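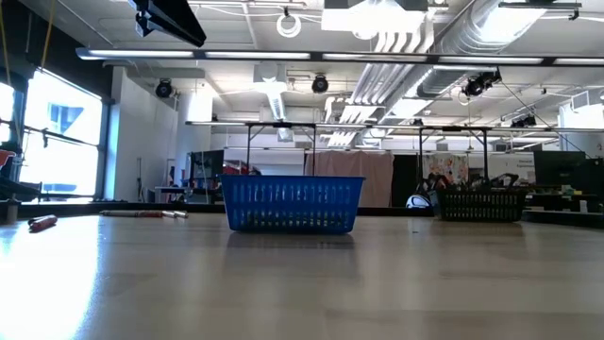
Blue basket at the front of the bench, black one behind with what look like tools in it.

Equipment requests: questions we keep getting

Robotics and Automation Workshop, Plalwood building
Last edited 15 April 2018 by Rowena Dimaculangan

Read this before you email me. Most of the answers are short. If yours isn't in the list, email anyway, but put the project name in the subject line.

Who can put in a request?

Any project with a cost code. Students can fill in the form but a project lead has to sign it. Visitors can't, sorry, go through whoever is hosting you.

When is the deadline?

Big round closes at the end of October. Arms, grippers, controllers, safety gear, benches, anything that needs fixing to the building. Small stuff is all year, see next one.

What counts as small?

Anything up to £200 including VAT and delivery. No form, just an email with a link to the item and your cost code. Over that it goes on the form, even if it's over by pennies. And please don't split an order to get it under. I do see both halves.

I only want the robot. Why does the form ask for so much else?

The arm is the one line everybody remembers. Then it arrives and there is no gripper, no mounting plate, no cable long enough and nowhere to plug it in. Go down the whole form. Put a zero if you really need nothing on that line, don't leave it blank, blank gets sent back.

Lines people forget most:
Mounting plate and bolts
Gripper fingers, and spare gripper fingers
Emergency stop, if not in the box
Camera brackets
Cable, longer than you think
Storage for parts and tools
Training days
Yearly software licence
Crate disposal – the supplier will not take it away unless you ask

How much does a gripper cost?

Too many kinds to say. The last one we bought was the Trullari two-finger, £988 with the flange adaptor. That was a quote from before the price list changed so get your own. Fingers are extra. Soft pads extra again, and they wear out, so budget for a second set in the same year.

What do I have to pick up? Does it matter at this stage?

Matters more than anything else on the form. Write down the actual objects. "Household items" is not enough. A marker lying flat on a table is a different problem from a tool standing up in a basket, and a slotted plastic basket is a different problem again, because fingers like to go in the slots. If your job is sorting pens and screwdrivers into baskets, say that. Weight of the heaviest thing, width of the widest, and which way up they start.

If you're not sure, bring the objects over and lay them out on the bench. Takes ten minutes and has saved at least one project from buying a gripper that wouldn't open wide enough.

Can we get away with cheap baskets and bins?

Yes. Do. The supplier catalogues have lovely grey totes at silly prices and for most pick and place work an ordinary plastic basket does the job. Two things to think about:

Colour. Different colours make it easier to tell the vision side which one is which. Blue and black is what we have out on the bench.
Weight. An empty plastic basket slides when you nudge it. Put non-slip mat on the small orders list, or clamps.

Buy spares at the same time. Shops change the shape without telling you and then your taught positions are all off.

What about the bench itself?

Budget for it. People assume there is one going. Usually there isn't.

Pale wood top is fine and it's what we mostly use, but if you are having one made, ask for a matt finish. Glossy tops reflect. Put a blue basket on one and there's a blue smear on the wood underneath it, and by the windows the glare can wash out the near corner altogether. If your project relies on cameras that is your money going on filters and blinds later. The Vasconcelos joinery quote has matt as an option, tick it.

Do I need to pay for lighting?

Depends where you are put. Overhead is already there, long strip fitting and the ceiling panel, and you get daylight from the window side whether you want it or not. Daylight changes all day, so a job that needs steady light should either ask for a place away from the windows or put blinds on the form. Blinds are a building item, which means Estates, which means slow. Ask early.

Can I hang things from the ceiling?

With permission. It's crowded up there. Ducting, pipes, light fittings, cables going every which way. Estates want a drawing with weights and fixing points before anybody gets a ladder out. Cost the following:

Fixings and bracket
Installer, half a day minimum
Safety tether
Cable run back to your rack

If all you need is a view down on the bench, price up a freestanding frame first. No drilling, no Estates, and it comes with you when you move.

Does the workshop supply tools?

Shared ones, yes. Screwdrivers, hex keys, cutters. They go back where you got them. Anything you need every day, put on your own list, it's small money and stops arguments. Markers too. We get through a lot of markers.

How long does everything take to arrive?

Arms from Istier: 13 weeks from purchase order. That's from the order, not from the day you sent me the form, so add approval time on top. Grippers are quicker. Frames and benches depend on the workshop that makes them. Cables and connectors usually days, unless it is the one odd connector you need, in which case not.

Plan it backwards from when you want to be running. Student project starting in the autumn term? Form should be in the round before. Not the one the same month.

New or second hand?

Second hand arms are allowed. Ask for running hours, the service record and the controller software version, all three in writing. No controller, no purchase, I don't care how cheap the arm is. Check you can still buy spares as well. Second hand safety gear is not allowed, full stop.

Can we lease?

For a trial, yes. Past a year it normally works out worse than buying but do the sum and attach it. Read the bit about return transport. One project paid for shipping both ways and hadn't budgeted for either.

How many quotes?

Small orders, none. Form items, 2 quotes, and they must be for the same thing – same payload, same reach, same warranty. If there's only one supplier write a couple of lines saying why. "We like them" isn't a why.

What should I put for running costs?

Licences, pads, fingers, filters, batteries, a yearly service. Also breakages. Something will get driven into the table in the first month and it will be the expensive end. Put a contingency line in, it's allowed, it does not make you look bad.

Power and network?

Ordinary sockets are fine for the smaller arms. Anything bigger needs its own supply and that's an electrical job with a quote of its own. Tell me the plug type and the current draw, both are on the datasheet. Network points are charged per point. Do not plan on wifi for anything that moves.

Do I have to do a risk assessment before I buy?

A draft one, yes. Doesn't need to be perfect. It tells us if you need fencing or a scanner or just a stop button and a line on the floor, and fencing can cost more then the gripper and the bench put together. Much better to know before.

Where will it go?

Put the footprint on the form, including room for the arm to swing and for a person to stand. Also the screen and keyboard. Those always end up on the nearest counter, and the counter is somebody else's.

Don't forget the door. Measure the crate against the way in, not just the robot.

My request got turned down. Now what?

You'll get a line saying which bit. Nine times out of ten it's missing costs, so fix it and send it back, no need to wait for next year if there is money left. If it was turned down on space, come and talk to me about sharing. Two projects on one bench works fine if the hours don't clash and you both clear your stuff off at the end.

Can I share a gripper with another project?

Yes and I wish more people would. Quick-change plate on both arms, one gripper, one booking sheet. Put the plates on the form. Agree who pays for fingers before somebody breaks one.

Who do I ask?

Rowena Dimaculangan, workshop office, first door after the stairs. Mornings are best. For money questions bring your cost code with you, I can't look anything up without it. Forms are in the tray outside and on the shared drive under Requests, use the newest one, the old one has the wrong VAT box and I will only have to send it bakc.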